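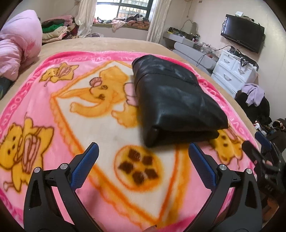

Figure 6.1 A folded black item with a glossy, leather-like surface, set down on a printed fleece blanket. A stitched seam crosses its upper part.

Chapter 6
Folding and Storing Coated and Napped Fabrics

Fabrics do not all fold the same way. A cotton sheet can be pressed flat and stacked, and most creases will come out at the next wash. A glossy coated jacket holds its folds longer and may keep a mark for good. A fleece blanket hardly creases at all but takes up a great deal of shelf. This chapter covers both kinds of material, starting with the smooth ones.

Look at the near edge of the bundle in Figure 6.1. The layers turn back under themselves, and the material stands high enough to cast a shadow. A thick fold of this kind has a wide bend. Wide bends put less strain on a coating than sharp ones. Trouble comes when a heavy stack is placed on top and the bend is pressed down to a hard line.

The fleece is another matter. Its surface is napped, meaning that short fibers have been raised by brushing. The nap traps air, so the blanket is bulky for its weight. It also picks up lint and hair, and should be shaken out before it is folded. Prints on fleece, such as cartoon animals, are best folded to the inside if the blanket will sit on an open shelf in sunlight.

In Chapter 5 you folded on a table. Many homes have no table large enough for a blanket, and a bed is the usual substitute. A bed is soft, so the edges of the work tend to sink. Smooth the cover first and work from the center outward. Clear pens, belts and anything with a buckle off the bed before laying a coated item on it.

Key terms

Coating: a thin layer applied to the face of a fabric.
Nap: raised fibers on the surface of a fabric.
Set crease: a fold line that remains after the item is opened.
Bend: the curved part of a fold, where the material turns back.

Before you begin

You will need one coated or leather-like garment, one fleece blanket and a tape measure. Students using the Clitstead workbook should turn to page 104, where the record sheet for this chapter is printed. The storage chart on page 51 will be used again in Section 6.2.

6.1 Finding the Seams

Seams are the stiffest lines in a garment. Lay the item face down and run a hand along each one. Where possible, place the fold beside a seam and parallel to it. A fold made across a seam is thicker there than on either side, and the stack will lean.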